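**Unit 3 – Control components: push-button switches**
Notes: Gianni Testa, February 17, 2018

Parts come from the Clalby bench kit, bin 16. Clear the tabletop before you start and lay small metal pieces well apart, as prongs and clips tangle easily. Plastic parts go to one side. 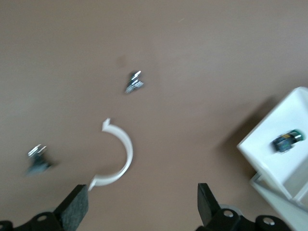 Do not bend prongs to make a part fit. If a piece won't seat by hand, set it aside and check it against the kit sheet.

### Contact blocks

The block carries the electrical contacts; the operator carries the mechanical action. Terminal screws are on the block – back them off before inserting wire. Colour is a quick guide to block type, but confirm with a meter. 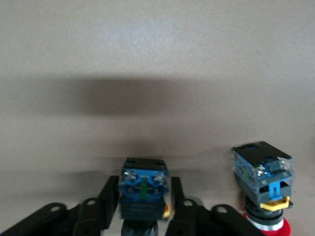 With the supply isolated, measure across the two terminals at rest, then with the operator pressed. Record both readings in ohms. A normally open block reads open at rest.

Reading for next unit: Bakilana manual, section 40.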